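The Room at Tomoana

Part one: Wednesday

Trudy Quinlan got the keys at ten past four and the man was already walking back to his van.

"Bins are Thursday," he said. Didn't turn round.

Second floor, no lift. She had the holdall and the fern and the cake tin with the letters in it. Paid 771 for the first month, all of what she'd got from the sale of the piano, near enough. Her mother's piano. Best not.

The lease said 6/5/24 in someone else's handwriting. Coralie Grimshaw had signed as witness, and Coralie had not been asked a single question about it, she'd just held out her hand for the pen. Good old Coralie.

Trudy put the fern down. Picked it up, put it down somewhere else. Rang her sister, hung up before it rang. Kettle? She hadn't brought the kettle. Two mugs and no kettle, brilliant.

She sat and looked at the wall for a long time. Grey scuffs all over it. Other people's chairs, other people's rows, a bike maybe. She thought, I could paint that. Then she thought, with what.
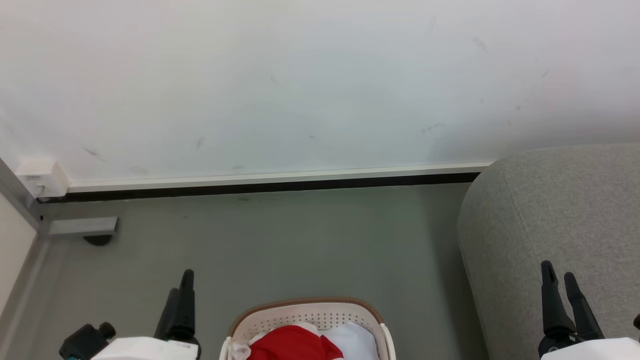 Part two: Downstairs

Bence Vincze had the flat below and he was playing the same bit of a song over and over. Eight bars, wrong note, stop. Eight bars, wrong note.

She lasted until seven. Went down in her socks.

"It's an F sharp," she said, when he opened the door.

He looked at her. Then at the socks.

"You play?"

"Used to. I sold it."

"Sold what?"

"The piano. Last week. It's an F sharp, you keep playing F."

Behind him a cheap keyboard on an ironing board, teh lid of a saucepan for a music stand. Something frying. Onions, she hadn't eaten since the train.

"Show me," said Bence.

So she did. Standing up, coat still on, eight bars and then the eight after that, which he hadn't got to yet. Her left hand was awful. He turned the onions off and didnt say anything until she'd stopped.

"Have you got a kettle?" she said.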